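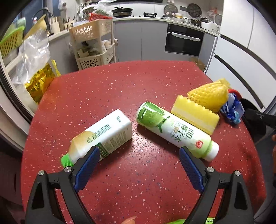 보스텀 생활재료관 자료편찬부
재료 항목 > 건축 마감재 > 수평면 마감재

인조석 상판

인조석 상판(人造石 上板)은 천연 석재의 부스러기나 광물 분말을 시멘트 또는 합성수지로 굳혀 만든 판재를 작업대, 식탁, 세면대, 접수대 등의 윗면에 사용한 것을 통틀어 이른다. 넓은 뜻으로는 테라초, 아크릴계 및 폴리에스터계 인조대리석, 석영계 엔지니어드 스톤을 모두 포함한다. 국내 상거래에서는 이 가운데 수지계 제품만을 가리켜 '인조대리석'이라 부르는 경우가 많으며, 이때 테라초는 별도 품목으로 다루어진다.

명칭

한국어의 '인조석'은 본래 시멘트에 종석(種石)을 섞어 바르고 표면을 갈거나 씻어 낸 미장 마감을 가리키던 말이다. 현장에서는 갈아 내는 방식을 '물갈기', 씻어 내는 방식을 '씻어내기'라 하여 구분하였다. 공장 생산 판재가 보급되면서 의미가 넓어졌고, 오늘날에는 현장 미장과 공장 판재에 두루 쓰인다. 현장에서 흔히 쓰이는 '도끼다시'는 일본어에서 들어온 말로, 갈아서 마감한 인조석 바닥을 뜻한다. 이 항목에서는 수평 작업면에 사용된 판재에 한정하여 서술한다.

역사

석재 조각을 결합재에 섞어 바닥을 마감하는 기법은 고대 지중해 지역까지 거슬러 올라간다. 근세 베네치아에서는 대리석 가공에서 나온 자투리를 석회 바탕에 박아 넣고 표면을 갈아 내는 기법이 발달하였으며, 이것이 현대 테라초의 직접적인 기원으로 꼽힌다. 19세기에 포틀랜드 시멘트가 보급되고 20세기 초 전동 연마기가 등장하면서 시공 비용이 크게 낮아졌고, 학교와 병원, 역사 등 통행량이 많은 건물의 바닥과 계단에 널리 채택되었다.

상판 용도로의 전환은 비교적 늦게 이루어졌다. 시멘트 테라초 판은 무겁고 산성 물질에 약하여 조리 공간에 쓰기에는 제약이 있었기 때문이다. 20세기 후반에 합성수지를 결합재로 사용한 판재가 상용화되면서 두께를 줄이고 이음매를 감추는 일이 가능해졌으며, 이후 주택의 주방과 공용 취사 시설로 사용 범위가 넓어졌다.

보스텀 생활재료관은 이 시기의 상판 표본을 체계적으로 수집하고 있다. 현재 등록된 표본은 832점이며, 이 가운데 69점은 폐업한 가공업체 시들로의 견본실에서 일괄 인수한 것이다. 시들로 견본에는 배합표가 함께 남아 있어 안료와 골재의 비율을 확인할 수 있다는 점에서 연구 가치가 높다.

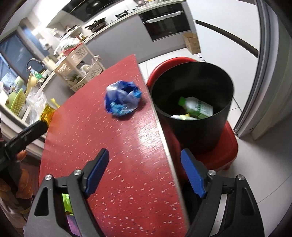
구성 재료

인조석 상판은 골재, 결합재, 안료 및 첨가제로 이루어진다.

골재로는 대리석, 화강석, 석영, 유리, 조개껍데기 등이 쓰인다. 입자의 크기와 색은 완성된 면의 인상을 결정한다. 굵은 골재를 드문드문 배치하면 개별 조각의 윤곽이 드러나고, 고운 골재를 조밀하게 섞으면 멀리서 볼 때 한 가지 색에 가깝게 보인다. 투명하거나 반투명한 골재는 빛의 방향에 따라 밝기가 달라지므로 견본을 고를 때 실제 설치 장소의 조명 아래에서 확인하는 것이 권장된다.

결합재는 무기계와 유기계로 나뉜다. 무기계의 대표는 백시멘트이며, 유기계에는 불포화 폴리에스터 수지, 아크릴 수지, 에폭시 수지가 있다. 아크릴계 인조대리석은 메타크릴산메틸 수지에 수산화알루미늄 분말을 충전한 것이 일반적이고, 석영계 제품은 석영 골재의 중량 비율이 높고 수지의 비율이 낮다.

안료는 대개 무기 안료를 사용한다. 산화철 계열은 적색, 황색, 갈색을 내며 내광성이 우수하다. 선명한 적색이나 청색을 얻기 위하여 유기 안료를 쓰기도 하나, 직사광선이 드는 자리에서는 변색이 빠를 수 있다.

제조 공정

시멘트 테라초 판은 형틀에 배합물을 붓고 진동으로 다진 뒤 양생하여 만든다. 양생이 끝난 판은 거친 연마석에서 고운 연마석 순으로 갈아 내며, 중간에 드러난 기포는 같은 색의 시멘트 풀로 메운 다음 다시 간다. 마지막 연마에 쓰는 숫돌의 입도는 업체마다 다르며, 광택을 높이려는 경우 2000번까지 올리는 예가 있다.

아크릴계 판재는 액상 배합물을 연속 주조기에 흘려 굳히는 방식이 주류이다. 석영계 판재는 골재와 수지의 혼합물을 진공 상태에서 진동 압축한 뒤 가열하여 경화한다. 압축 과정에서 공극이 거의 제거되므로 흡수율이 매우 낮다.

판재의 가공은 재단, 개구부 뚫기, 모서리 처리, 접합의 순서로 진행된다. 아크릴계는 목공용에 가까운 공구로도 가공할 수 있으나, 석영계와 시멘트계는 다이아몬드 날과 습식 작업이 필요하다.

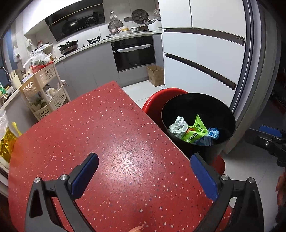

모서리의 형식은 내구성과 직접 관련된다. 직각 모서리는 충격에 약하여 조각이 떨어지기 쉬우므로 작은 면을 주거나 둥글게 굴리는 것이 보통이다. 평면이 원형이나 부채꼴인 상판은 모서리 충돌의 위험이 적은 대신 재단 후 버려지는 양이 많다. 가장자리에 금속 띠를 두르는 방식은 식당용 탁자에서 오래전부터 쓰였으며, 판재의 옆면을 보호하는 동시에 바탕재와의 경계를 가린다. 금속 띠는 접착제가 노화하면 들뜰 수 있어 주기적으로 점검하여야 한다.

종류별 특성

시멘트계: 열에 강하고 오래될수록 표면의 깊이감이 살아난다고 평가된다. 식초, 과즙 등 산성 액체에 닿으면 광택이 죽으며, 침투성 보호제를 정기적으로 발라야 한다. 무게가 커서 하부장의 보강이 요구된다.

아크릴계: 이음매를 같은 성분의 접착제로 붙이고 갈아 내면 경계가 거의 보이지 않는다. 흠집이 나기 쉬우나 연마로 복원할 수 있다. 달군 냄비를 직접 올려놓으면 변형되거나 갈라질 수 있다.

폴리에스터계: 가격이 낮고 색상의 폭이 넓다. 자외선에 의한 황변이 아크릴계보다 빠르며, 충격에 대한 저항도 다소 떨어진다.

석영계: 경도가 높고 오염이 잘 스며들지 않는다. 이음매가 드러나는 편이고, 모서리에 강한 충격을 받으면 조개껍데기 모양으로 깨진다. 수지가 포함되어 있으므로 천연 화강석만큼 열에 강하지는 않다.

색채와 무늬

인조석 상판의 색은 바탕색과 골재색의 조합으로 정해진다. 주택용으로는 백색과 회색 계열의 수요가 꾸준하며, 음식점과 공용 시설에서는 짙은 바탕에 밝은 알갱이를 흩은 무늬도 선호된다. 이러한 무늬는 작은 흠집과 물자국을 눈에 덜 띄게 하는 효과가 있다. 반면 작은 부스러기나 투명한 액체도 잘 보이지 않게 되므로, 위생 관리가 중요한 조리대에서는 무늬가 성긴 판을 택하기도 한다.

재료사 연구자 디엡 추(Diệp Chu)는 시들로 견본을 검토한 보고서에서 적색 계열의 견본을 바탕 안료에 따라 5개 군으로 나누고, 같은 상품명 아래에서도 생산 시기에 따라 골재의 배합이 달라졌음을 밝혔다. 보고서에 따르면 색상명만을 근거로 보수용 판재를 주문할 경우 기존 면과 차이가 생길 가능성이 높다. 이 분류는 현재 생활재료관의 표본 목록에 그대로 적용되어 있다.
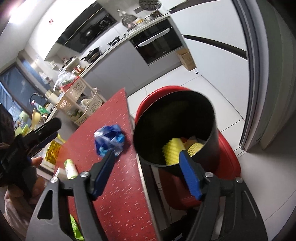
유지 관리

일상적인 청소에는 중성 세제를 묽게 탄 물과 부드러운 천을 사용한다. 연마제가 든 세제는 유광 면에 미세한 흠집을 남긴다. 염소계 표백제는 짧은 시간 사용한 뒤 충분히 닦아 내야 하며, 시멘트계에는 산성 세정제를 쓰지 않는다. 카레나 김칫국물 같은 착색성 음식물은 발견 즉시 제거하는 것이 원칙이다.

광택이 불균일해진 아크릴계 상판은 전면을 다시 연마하여 복원한다. 부분 연마는 주변과의 광택 차이를 남기기 쉽다. 깨진 부위는 같은 색의 수지를 채워 굳힌 뒤 갈아 내는데, 골재가 굵은 무늬에서는 동일한 골재 조각을 손으로 심어 넣기도 한다. 페트리디스 공방이 정리한 보수 지침은 채움재를 원래 면보다 약간 높게 올린 뒤 완전히 굳은 다음에 깎을 것을 규정하고 있으며, 생활재료관의 보존 처리에서도 이를 따른다.

안전과 환경

석영 함량이 높은 판재를 건식으로 절단하거나 연마하면 호흡성 결정질 실리카 분진이 발생한다. 이를 장기간 흡입하면 규폐증에 걸릴 수 있어, 여러 나라에서 습식 가공과 국소 배기, 호흡 보호구의 착용을 요구하고 있다. 설치가 끝난 상판을 통상적으로 사용하는 과정에서는 이러한 분진이 생기지 않는다.

폐기된 수지계 판재는 열경화성 수지를 결합재로 쓴 경우 녹여서 재성형하기 어렵다. 아크릴계 폐판은 열분해를 통하여 원료 단량체를 회수하는 공정이 알려져 있다. 시멘트계는 파쇄하여 순환 골재로 쓸 수 있으나 표면 보호제와 접착제의 잔류물이 품질을 떨어뜨린다. 트레콜렌 계획은 철거 현장에서 나온 상판을 파쇄하여 새 테라초의 골재로 되돌리는 방안을 다루며, 시험 판재 일부가 생활재료관 제2수장고에 보관되어 있다.

관련 항목

테라초, 인조대리석, 엔지니어드 스톤, 종석, 백시멘트, 물갈기, 규폐증

열람 안내

이 항목에 언급된 표본은 자료편찬부에 신청한 뒤 열람할 수 있다. 시들로 견본의 배합표는 원본 대신 사본으로 제공한다. 표본 목록은 매년 6월에 갱신된다.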